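Print this page | E-mail this page
Last updated: September

Gisbridge handheld gripper study
Progress report to the Ekomen program office, second reporting period
Prepared by Saoirse Buckley, with Afiq Pasaribu and Fraser Shearer

1. Where the project stands

The aim of the work is unchanged. We want to know how well a grasping policy can be learned from demonstrations recorded with a handheld gripper, without using a robot arm during recording, and how much of the error at playback comes from the recording side. In this period we finished the calibration work, settled the recording procedure, and collected the first full set of demonstrations. Training has begun on part of that set.

Two items are behind plan. The second batch of finger pads was printed late, and the comparison with arm-collected data has moved to the next period. Both are covered below.

2. Calibration

The camera sits on the gripper, so any error in the estimated position of the fingertips goes straight into the recorded path. Last period we relied on a printed target fixed to the wall. It gave good numbers at arm's length and poor ones close to the work surface, where most of the grasping takes place. Fraser proposed checking the tool against a grid ruled by hand on white paper and measured with a steel rule. The operator brings the open fingers over the sheet, holds still, moves to the next cell, and repeats. We then compare the distance traveled according to the tracking with the distance on the paper.
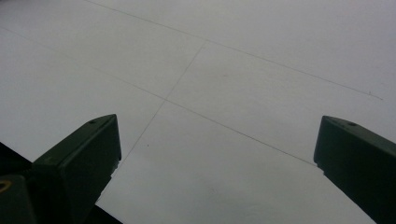 Results from the grid check were mixed at first. Tracking drifted when most of the view was blank, as there was little for the feature matcher to hold on to. We made two changes. The operator now starts and ends each pass over a part of the floor with more detail in view, and the inertial data is given more weight when the number of matched features drops. With both changes in place, the typical position error over one pass went from 5 mm to 2 mm. The larger errors that remain come mostly from fast wrist turns, and we ask operators to avoid those.

We did consider a printed checkerboard for the close-range check. It tracks very well, but that is the problem – it tells us little about how the tool behaves over plain surfaces, and plain surfaces are common in the places we care about. The ruled sheet stays in the procedure, and is used at the start of each recording session.

3. Finger pads

The pads are printed in-house from the drawing supplied by Drirnstead. The first batch wore unevenly along the upper corners. Branislav Paulík revised the chamfer and added a little width at the contact face. The revised pads fit the existing linkage with no other changes.

We had planned to have the second batch in use from the first week of recording. A printer fault delayed them, and the early demonstrations were made on the old pads. Those recordings are tagged in the data set and can be left out of training if needed. So far we see no clear difference between the two groups, but the early group is small and we would not draw a conclusion from it.

4. Recording

The collection now stands at roughly 2000 demonstrations, against a target of the same number for the period. Each one is a single grasp, lift, and place. The objects are ordinary household items, picked for shapes that give a parallel gripper some trouble: long handles, curved necks, thin edges, and parts that stick out to one side.

Long items with uneven heads turned out to be the most useful group. The weight sits away from the grasp point, and operators correct for this without thinking, by shifting their grip along the handle or tilting the wrist. Those small corrections are what we hope the policy will learn.

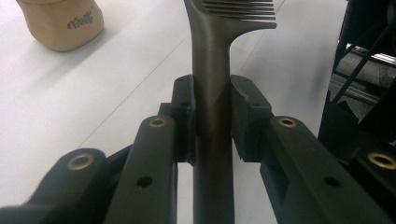 Afiq reviewed 200 of the demonstrations by eye. He marked 12 of them as unusable, mostly because tracking was lost for more than a second. The automatic filter caught 9 of the 12. The three it missed were all cases where the path looked smooth but ended at the wrong height. We have added a height check at the place step and are running the filter again over the full set.

Recording sessions are limited to 60 minutes. Beyond that, operators tend to speed up and the share of rejected takes rises.

5. First training results

A first policy was trained on the reviewed demonstrations only. It was tested on the arm at Gisbridge with the same type of gripper and pads. The policy reaches the object reliably and closes at a sensible point on most handles. It does less well at placing, where it often lets go early. This fits what the review showed about height, and we expect some improvement once the filtered set is used.

We are not reporting a success rate yet. The test protocol was changed partway through, at the suggestion of Fulgencio Galindo, to vary the starting position of the arm. The trials made before and after the change should not be added together. A full table will be in the next report.

6. Changes to plan

The comparison with arm-collected data moves to the next period. It depends on time on the Ó Néill arm, and the slot we had was used for the protocol change. A new slot has been agreed. No extra funding is requested for this.

We would also like to move a small part of the travel budget to storage. The raw video is larger than planned – mainly because we decided to keep the rejected takes, which have been useful for tuning the filter. Saoirse will send the revised figures separately.

7. Next period

Finish the second filter pass and freeze the data set.
Train on the full set, with and without the recordings made on the old pads.
Complete the arm comparison.
Repeat the grid check with an operator who has not used the tool before.

Questions about the data or the calibration method should go to Fraser Shearer. Budget questions should go to Saoirse Buckley.

Print this page | E-mail this page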